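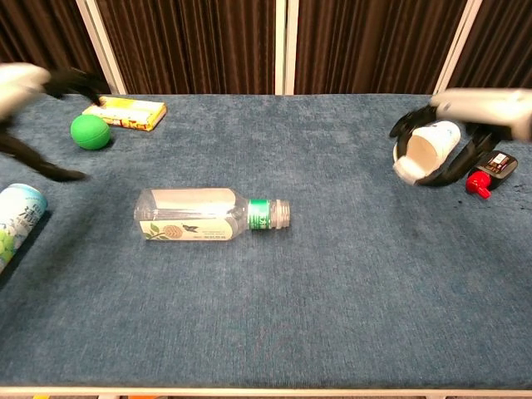 Home | Manuals | Cells | Spare parts | Downloads | Contact

Zukix T2 Two-Arm Table Cell
Section 6: Table Surface, Grippers and Daily Set-Up

6.1 Scope

This section covers the carpeted work table, the two grippers and the curtain enclosure of the T2 cell. It applies to cells fitted with the Trumance finger set. For cells with suction tools, see Section 7. Arm calibration is in Section 4 and is not repeated except where a step below requires it.

The procedures are for trained operators. Work inside the arm covers or the controller cabinet must be left to service staff.

6.2 Before you start

CAUTION: Both arms can move without warning while the drive lamp is lit. Press the stop button and wait for the lamp to go out before reaching over the front rail.

CAUTION: The fingers hold their last position when drive power is removed. An object left in a gripper stays under load. Release it from the panel before switching off.

You will need:

- soft brush and a vacuum cleaner with a flat nozzle
- lint-free cloths
- 2.5 mm hex key
- torque driver (Kostico KD-1 or equal)
- spare finger pads
- the object set in use on the cell

6.3 Preparing the table surface

The carpet keeps round and light objects from rolling after release. It also lets the fingertips press down slightly without scraping a hard surface. Both functions depend on an even pile.

1. Move both arms to the PARK position from the panel.
2. Press the stop button.
3. Remove all objects from the table.
4. Vacuum from the rear edge toward the front rail. Do not use a rotating brush head.
5. Brush the pile in one direction. Small differences in shade are normal.
6. Press along all four edges with the flat of the hand. If an edge lifts, replace the tape under it.
7. Check for worn patches, especially near the left and right edges where the fingers touch down most often. Replace the carpet if the backing shows through.
8. Wipe the front rail with a dry cloth.

Note: Do not apply cleaning foam or anti-static spray. Residue transfers to the finger pads and changes the grip.

Note: After the carpet is replaced, run TABLE HEIGHT on both arms before any other program. A new carpet stands higher than a used one, and the old value will drive the fingers into the pile.

6.4 Curtain and posts

The dark pleated curtain gives the cameras a plain background and keeps people passing behind the cell out of view.

1. Check that the panels hang clear of the table. The lower hem must not rest on the carpet.
2. Close any gap between panels.
3. Check the clamp at the foot of each white post. Tighten by hand only.
4. With the arms still stopped, confirm that no fold of curtain can reach a wrist joint in the PARK position.

If the curtain has been taken down for washing, hang it with the seam facing away from the cameras.

6.5 Finger inspection

Carry out this check at the start of each shift and after every 500 grasp cycles.

1. From the panel, open both grippers fully, then press the stop button.
2. Look at each black finger from the side. The curve must be smooth, with no flat spot or split.
3. Press each pad with a thumb. A pad that slides on its finger must be replaced.
4. Wipe the pads with a dry cloth.
5. Check that the white housing is closed all the way round and that no screw head stands above the surface.
6. Release the stop button and close each gripper on nothing. The fingertips must meet. If they cross, go to 6.6.

6.6 Replacing a finger

Replace fingers in pairs. A new finger working against a worn one pulls objects to one side.

1. Open the gripper fully and switch off drive power at the cabinet.
2. Loosen the two screws at the root of the finger with the hex key. Hold the finger while the second screw comes out.
3. Clean the seat. Remove all old thread lock.
4. Fit the new finger with the curve facing inward.
5. Tighten the screws in turn to the torque on the finger packet.
6. Repeat for the opposite finger.
7. Restore power and run FINGER ZERO. The run takes 35 seconds per gripper. Keep clear of the table until the panel shows DONE.

CAUTION: Do not run FINGER ZERO with an object on the table below the gripper.

6.7 Laying out a mixed object set

A mixed set should include objects that roll, objects that crush and objects that lie flat. A usable set is a snack box, a rubber ball, a beverage can, a clear water bottle, a white plastic cup and a small bottle with a pump-style cap.

1. Lay bottles, cans and cups on their sides. Upright objects are handled by a different program.
2. Place the box flat near the rear edge of the table.
3. Place the ball within reach of the left arm, with room for the fingers on both sides.
4. Place the clear bottle at the center, its length running left to right. Use the bottle with its label on. Clear plastic without a label is often missed by the cameras.
5. Place the cup and the small bottle on the right.
6. Leave the front half of the table clear. The arms use it as the put-down area.
7. Release the stop button, stand behind the floor line and select START.

Note: Use empty containers only. A leak into the carpet means a full carpet change.

6.8 Setting grip force

Force is set per object on the OBJECT page, as a percentage of full scale.

Thin plastic cup: 14
Box, ball, can, bottles: 62

Start from these values and adjust in single steps. For the cup, the fingers should wrap around the wall without denting it. Lift just clear of the carpet, hold, and look at the mouth of the cup. If it has gone oval, lower the value. If the cup turns in the grip, clean the pads before raising the value.

An arm that has just been started from cold may grip harder than set. Run WARM UP first if the cell has stood overnight.

6.9 Faults

Fingers drag in the carpet on approach
Table height is out of date. Run TABLE HEIGHT.

Ball escapes as the fingers close
Approach speed too high, or pile flattened. Reduce the speed one step and brush the area.

Clear bottle not found
Reflection along the top of the bottle. Turn it slightly or dim the lamp over the cell. Check the curtain for gaps.

Gripper stops with code F3
Object lost during the lift. Clear the table, press RESET and repeat. If F3 returns with a clean pad and the correct force, inspect the fingers as in 6.5.

Both arms stop together, no code
Reach zones overlap. Move the center object away from the ball or the cup and restart.

6.10 End of shift

1. Release any held object onto the carpet.
2. Send both arms to PARK.
3. Switch off drive power at the cabinet.
4. Return the objects to their tray.
5. Enter the cycle count in the cell log. On Friday, also enter the finger set number and the date of the last TABLE HEIGHT run.

Comments (3)

idlerpulley
6.6 step 5 says the torque is on the finger packet. Ours came in a plain bag with nothing on it. Where else is it listed?

Zukix Support
Inside the lid of the spare parts case, lower label. We will add it to the next issue of this section.

m_cell_night
The Idahosa carpet tiles work fine as a replacement if you cannot get the roll, but the joints must be kept out of the put-down area. Table height had to be run twice before it settled.

This site uses cookies to remember your language and product selection. Accept | Settings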